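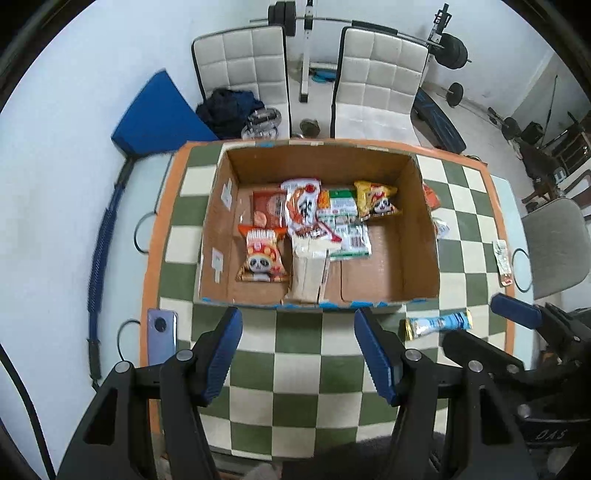 I have wanted to get inside the Vuvari lab ever since I read their write-up on teaching robots to pack snacks (yes, snacks), so when they opened the doors for an afternoon in May 2021 I drove out to Skullville with a thermos and a very long list of questions. I got through maybe half of them. I'm still buzzing, so forgive me if this rambles!

First, the parking. Follow the signs for Heitmann, the tile place, and go past it. If you reach the grain elevator you've gone too far. I reached the grain elevator.

The visit started with coffee and a talk in the front room, and the talk was better than I expected. The method goes like this. You don't drive a robot arm around with a joystick to show it what to do. You take the robot's hand off the robot, more or less, put a handle and a camera on it, and give it to a person. The person does the job: pick up a packet, put it in the box, pick up the next one. The camera records what the fingers see and the software works out how the hand moved. Later a model learns from all of that, and an arm with the same kind of fingers and the same kind of camera view tries the job itself.

I'd understood that much from reading. What I hadn't understood was how much the place matters. Their big result, the one everybody in the room wanted to hear about, is about variety. They trained one model on 874 recordings made at a single tidy bench, and a second model on the same number of recordings spread over 27 different rooms. Then both models got 40 tries at a table neither had seen. The bench model managed 18 good placements. The other one missed so few that the speaker put the misses up one at a time and talked us through each of them, which I loved. Most of the trouble came from packets lying flat against the cardboard, where the fingers can't get under an edge.

So the recording goes on wherever there's a table. Checkered cloth, quilted chairs, a barbell rack behind the chairs, a phone lying face down by the box: all of it goes in, and the model has to learn that the box and the packets are what count. I asked whether they ever clear things away before recording and got a firm no. If you tidy up, you've made another bench.

I spent a silly amount of time looking at the snacks. They make a mean test set! There are puffed bags with pandas on them, a yellow one and an orange and red one, and a puffed bag gives when you squeeze it, so the fingers have to close further than the camera view would suggest. Then you have the flat packets, which are all about getting an edge. And the wrapped bar, light blue with yellow crimped ends, is small and narrow, so if you come at it from the wrong angle you just push it along the cloth. I asked why they didn't use plain wooden blocks like everyone did when I was in school. They did, for the first year. The numbers looked wonderful and then fell to pieces on real packaging.

The fingertips are worth a paragraph too. The two jaws are black, with blue ridged pads at the tips, and they open good and wide. The pads are the part they've redone the most. An earlier version was smooth and fine on cardboard but hopeless on shiny wrappers. Ridges helped, softer ridges helped more, and the softest ones wore out before lunch. They've settled somewhere in the middle, and I was told (with a sigh) that every change of pad means checking whether the old recordings are still any good.

Then we got to try it. I'd pictured something like a grabber for picking up litter, and it does feel a bit like that for the first minute. After that you start noticing how bad you are. I went much too fast. The person coaching me kept saying to slow down before the fingers touch, because a rushed approach blurs the view right at the moment the model needs it most. I also kept hovering, changing my mind and going for a different packet, and hovering is apparently the worst thing you can do. The model picks it up like a bad habit. One of the slides earlier had shown an arm dithering over a box for ages, and I now know exactly what kind of person it learned from.

My best run was a packet I picked up, turned a little and set down inside the box without touching the wall. I was ridiculously pleased. My worst, I dropped one on the rim and it tipped outward. They keep those, by the way, but with a tag, and there's a side project on whether the model can learn to recover from a drop if it sees enough people recovering from one. Early days. I was told to come back in August and ask again.

A few things I didn't get a clear answer on. How much does it matter that different people have different styles? They said less than you'd think, but the breakdown wasn't ready to show. What about a box with flaps that fall in? Shrugs all around. And I wanted to know if the same recordings could train an arm with a different camera position, and the answer was a long one that I'd sum up as "sort of, with work."

We finished with the arm itself, running the packing job on a loop. It's slower than a person by a mile. It is calmer than I was, though, and when it missed a packet it went back for it from the other side, which got a cheer from the kids at the front. A man next to me from Brulex, who make packing lines, was timing it on his watch and not saying what he got.

If you're thinking of going to the next one, get there early for the hands-on part, since the line was out the door by the time I left. Wear something with sleeves you can push up. The coffee is decent and the cookies were gone by two. They send out a sign-up link beforehand, and it's worth using it, even though they let in a couple of people who'd just wandered over from the tile place.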